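Fleton Tenants to See Walls Repainted Starting in January

21/11/2024

Stained and scuffed walls in the shared rooms at Fleton will be cleaned, sealed and repainted beginning in January, the building's management told residents this week.

The work covers the ground floor meeting room, the mail room and the back hallway. Property manager Konrad Riedl said the rooms were last painted nine years ago and that tenants had been asking for a fresh coat since the spring.

"Most of it is ordinary wear," Riedl said. "There are a few yellowish patches we want looked at before anyone opens a can of paint."
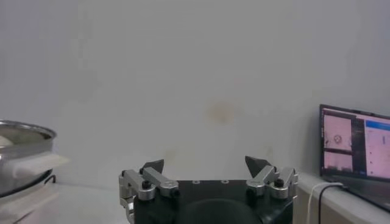
Painter Sheyla Rivadeneyra, whose company Nuneck was hired for the job, said a stain on a pale wall often comes back through new paint if it is not sealed first. Her crew will check the patches with a moisture meter, wash the walls and put on a stain-blocking primer. Two coats of off-white will follow.

The contract is for $2,879, paid from the building's repair fund. Tenants in all 92 apartments received a notice with the schedule. Rents will not change as a result.

Each room will be closed for 3 days. Mail will be handed out at the front office while the mail room is shut, from 8 a.m. to 6 p.m. Groups that have booked the meeting room can move to the second floor lounge at no charge.

Li-hua Poon, a tenant on the fourth floor, said she was glad to see the hallway included. "It gets bumped every time someone moves a couch," she said.

Residents with questions about paint fumes or access can leave a note for Riedl at the front office.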